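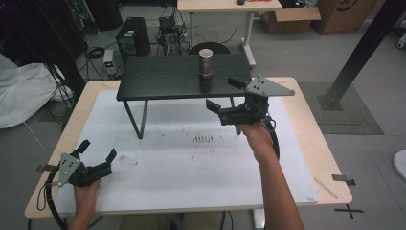
Small black table with a silver can standing on it.

How Does a Phone Count Your Steps?

Connected Health » Kids' Corner » Sensors

A step counter is a program that works out how many steps a person has taken. Older step counters were small boxes clipped to a belt. Most of them are now apps on a phone or a watch. The program has no way to look at your feet. It works from motion alone, and it uses a part called an accelerometer (say it: ak-SELL-er-OM-i-ter).

What an accelerometer measures

To accelerate means to change how fast you are going, or in which direction. A bus accelerates when it pulls away from the stop. It also accelerates when it slows down and when it goes around a corner, even though people usually save the word for speeding up.

An accelerometer is a chip that measures these changes. It is smaller than a fingernail. Inside is a very small weight held by very small springs, all made from silicon. When the phone moves suddenly, the weight lags behind for a moment and the springs bend. The chip measures the bend with electricity and turns it into a number.

The chip takes this measurement in three directions: side to side, up and down, and front to back. It repeats the measurement many times every second. Each result is called a reading.

Gravity shows up in the readings too. A phone lying flat on a desk still reports a pull in one direction. This is how the phone knows which way to turn the screen when you tip it on its side.

What a step looks like in numbers

When you walk, your body rises and falls a little with each step. Your foot meets the ground and there is a small bump. Then your body lifts again as the other leg swings forward. If you draw the readings as a line on a graph, the line goes up and down like a row of hills.

Each hill has a top, called a peak. In most cases, one peak equals one step. The main job of the program is to find the peaks and add them up.

The hills are not smooth. Keys shake in your pocket, your jacket swings, and you may scratch your nose. All of this adds small wiggles to the line. Engineers call the wiggles noise, even though they make no sound. Before it counts anything, the program averages groups of readings that are close together. The small wiggles mostly cancel out and the hills stay. This step is called filtering.

Rules for counting

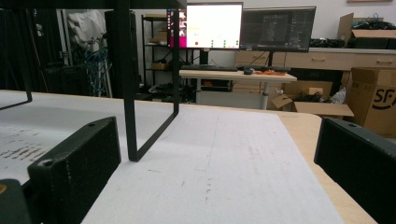 After filtering, the program checks every peak against a set of rules. The first rule is about height: the peak must be tall enough to be a step. The second is about time. Two peaks that come too close together are counted once, because legs cannot move that fast. Peaks that pass are added to the record. You can picture the record as a person making one pen stroke on paper for each step. The white paper in the photo has small dark strokes set out in rows on its left part, and a handmade record of a walk could look much like it. A phone stores a total and a time instead, and this takes up very little memory.

Many programs also have a waiting rule. They do not show the first few steps right away. They wait until they have found several peaks in an even pattern, then add all of them at once. If you watch the screen while you start walking, the number may stay still and then jump.

A worked case

The Vimitz app is a step counter for families. In this case the phone is in a front pocket, and the walk goes from the Clerkovgate bus stop to the public library. A person counting out loud gets 706 steps. The app shows 22 fewer. There were two stops on the way, both at crosswalks. After each stop the app waited for an even pattern again, and some short, slow steps near the curb did not make tall enough peaks.

The difference is small compared with the whole walk. Still, the number on the screen should be read as an estimate. An estimate is a careful answer that may be slightly wrong.

When the counter gets it wrong

A counter can miss real steps. This happens when you push a shopping cart with a watch on your wrist, because your arm stays nearly still. It happens when you walk very slowly. It also happens when the phone is left at home, and no program can fix that.

A counter can also add steps that did not take place. Clapping, brushing your teeth and riding over a bumpy road can all make rows of hills that look like walking. A wrist counter such as the Pakeo band is more likely to be fooled by clapping. A phone in a pocket is more likely to be fooled by swinging your legs on a chair.

Two counters on the same person will often show different totals. They may be worn in different places and they may use different rules.

Try it yourself

Ask an adult if you can borrow a phone with a step app. Write down the number it shows. Put the phone in your pocket and walk along a hallway or a path, counting each step in your head. Stop and wait a short time, then write down the new number. Subtract the first number from the second and compare the answer with your own count.

Repeat the walk with the phone held in your hand, and then with the phone in a backpack. Keep the route the same every time. Put your results in a table with one line for each walk.

Words to know

Accelerometer: a chip that measures changes in motion.
Reading: one result from a sensor.
Peak: the highest point of a hill on a graph.
Noise: unwanted wiggles in the readings.
Filtering: removing noise before counting.
Estimate: a careful answer that may be slightly wrong.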